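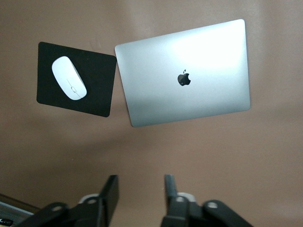 How long should I wait before sealing new grout in a shower?
Most cement grout needs at least 2 days before a penetrating sealer goes on, and longer if the bathroom is cold or damp. Check the bag, because some brands want more.

Grout sealing, shower floor
Posted in: Bathrooms and Tile

hawthorne_dan
Regrouted the shower floor last weekend with a sanded gray cement grout. The bag says 28 days to full cure but the sealer bottle says 48 hours. Which one do I follow? We only have the one shower and my wife is not going to go a month without it.

tilerat
Follow the sealer bottle. 28 days is when the cement gets to full strength. You can seal well before that.

N. Arsenault
I wouldn't. I did mine in July at two days and got white haze in the corners where it was still holding moisture. Had to scrub it with 80 grit and redo a third of the floor. I wait a week now.

tilerat
80 grit on tile?

N. Arsenault
On the grout lines, by hand, folded over. Didn't touch the tile.

mossyledge
White haze is usually efflorescence and that comes from too much water in the mix or in the cleanup. Waiting longer wouldn't have fixed it. How wet was your sponge?

N. Arsenault
Could have been wetter than it should be. I still say a week.

hawthorne_dan
OK so somewhere between two days and a week. Do I need to bother at all? The guy at the tile counter in Dikudthorpe said he never seals his.

tilerat
I don't seal epoxy. Cement grout in a shower, I do. It won't make it waterproof, it just slows down staining.

Normand Ross
Agree with tilerat. I look after rentals in Stasoncombe and the sealed showers clean up faster between tenants. Two thin coats, wipe off the extra before it dries on the tile. If it dries you'll be at it with a white pad all afternoon. A small bottle does up to 400 feet of joint, so don't buy the gallon.

mossyledge
Put a few drops of water on the grout first. If they darken it, it'll take sealer. If they bead, there's already something on it.

hawthorne_dan
Drops soaked right in. I'll give it five days and shower at my brother's. Is the Brutireck sealer any good or should I get the solvent kind?

tilerat
Never used it. Water based is fine for a floor that size. Run the fan.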